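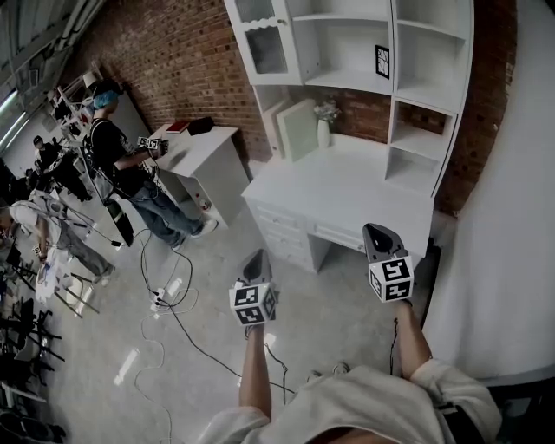

White desk with a tall hutch and open shelves.

How to request public records from the Town of Pledlow

When I moved to Pledlow, I did not know that an ordinary resident can ask the town for its papers. In the place where I grew up you could ask, but you would wait for the answer until you were old. In Pledlow it is a normal procedure, and I have now made several requests. The first was badly written and I received 176 pages of which I needed only two. This guide explains the way I do it now. I am not a lawyer, and if your matter is already in court you should ask one.

What you can ask for

You can ask for a record that already exists. Contracts, invoices, inspection reports, e-mails between town employees, applications of persons who were appointed to a town position, minutes, and letters the town received are all records. You cannot use this procedure to ask a question. "Why was the crossing on Alvarado Street moved?" is a question, and the clerk is not obliged to answer it. "The engineering report and the e-mails about moving the crossing on Alvarado Street" is a request for records.

Some parts can be removed before you receive the papers. Usually these are home addresses, medical information, and advice from the town attorney. The removed parts are covered in black, and the reply must tell you the reason for each one.

Before you write

Look first at the town website, under Documents. The budget, the approved minutes and the bigger contracts are already there, and for these you do not need any request. The search field on the website is weak. I have better results when I open the folder of the year and read the titles.

Then find out who keeps the record. This is the step where I lost the most time. The town keeps its own records, but property deeds, election results and everything about the county roads are in Skeltow, at the county office. The school district also has its own records officer. If you send the request to the wrong office, they will tell you so, but your waiting time starts again from the beginning.

If you are not sure, call the town clerk before noon. In the afternoon the telephone is often not answered, as the same people serve the counter.

Writing the request

There is no required form. A short letter or e-mail is enough. Mine has these parts:

Your name and how to reach you. An e-mail address is sufficient.

The records you want. Describe them as the town would describe them, with the name of the department and the kind of paper. If you know the number of a contract or a permit, write it.

The period. Give a first month and a last month. My bad request said "all documents about the library roof", and this is why so many pages came. Now I would write "inspection reports and invoices for the library roof, from March to August".

The form in which you want them. Ask for electronic copies if you can use them. They cost nothing unless somebody must scan old paper.

A limit for the costs. I write: "Please tell me before you start if the cost will be higher than $5." Without this sentence they may do the work first and send you the bill after.

You do not have to say why you want the records. I used to explain it in a long paragraph, and the clerk told me kindly that I can leave it out.

Here is the text I use. Change the middle part for your own case.

"Dear Records Officer,
I request electronic copies of the following records kept by the Department of Public Works: inspection reports and invoices for the library roof, from March to August. If a part of a record cannot be released, please send me the rest and tell me the reason for the removed part. Please tell me before you start if the cost will be higher than $5.
Thank you for your time."

Sending it

You can send the request in three ways. The online system is called Trakoritz and there is a link to it at the bottom of every page of the town website. You make an account, paste your text in the big box and press Submit. The system sends you a request number. Write this number down – the confirmation e-mail went to my spam folder two times.

One warning about Trakoritz: it closes your session if you write slowly, and the text is lost. Prepare the text in another program and copy it.

You can also send a plain e-mail to the records officer, or bring a letter to the counter in Town Hall. If you bring a letter, bring a second copy and ask for the date stamp on it.

Waiting for the answer

You should receive a first reply in 5 business days. The first reply is often not the records. It can say that the office needs more time, and then it must give you a date. I put this date in my calendar and do not write to them before it.

Sometimes the officer asks you to make the request smaller. I recommend to say yes if you can. When I asked for e-mails of one department, the search found far too much, and after one telephone call we agreed on three search words. I received 54 e-mails the next week, and the one I was looking for was among them.

Reading what you receive

Save the original files in one folder and do not change the names. Make your notes in a copy. Check that the period is complete, and that attachments mentioned in the e-mails are really there. Missing attachments are the most common problem and usually it is only a mistake in the export. Reply to the same message, give the request number and list the missing ones.

If the answer is no

A refusal must be in writing and must name the rule on which it is based. Read the rule, it is usually short. If you think it does not fit, you can appeal to the town manager with a letter of one page. Include your request, the refusal, and one or two sentences about why you disagree. Stay polite, also if you are angry. The last day for the appeal is written at the end of the refusal letter, in small print, and it is counted from the date of the letter and not from the day you opened it.

If no answer comes at all, first send a short reminder with your request number. After that you can treat the silence as a refusal and appeal in the same way.

For records of Skeltow County the steps are similar, but the county does not use Trakoritz and accepts requests only by e-mail or on paper.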